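**Route Review Operators – 2 positions, Gollau depot**

Skilport is introducing automated detection of road defects on the 200 kilometers of rural road it inspects from Gollau. Inspectors who now record defects by hand from the passenger seat will move to desk review, and this call is open to them and to outside applicants.

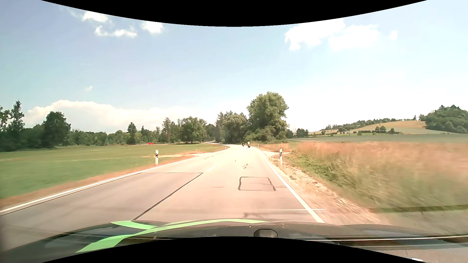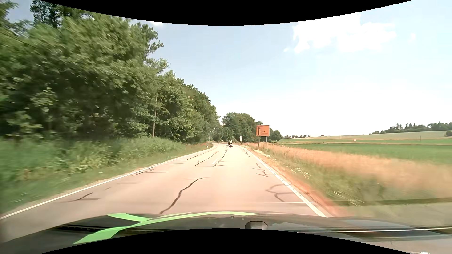
The operator checks each defect the Whitlock software proposes and accepts, corrects, or rejects it. The final entry remains a human decision. Applicants should be able to tell a sealed seam from an open crack and to judge surfaces such as the four-sided patch near the right edge line in the first picture.

Hours are 40 per week – 5 days, no night work. Current inspectors keep their pay grade and receive paid training at our Trestivine office, beginning in April. A driver's license is required, as road checks remain part of the job.

Written applications must reach the Gollau personnel office by the close of business on the date posted at the depot.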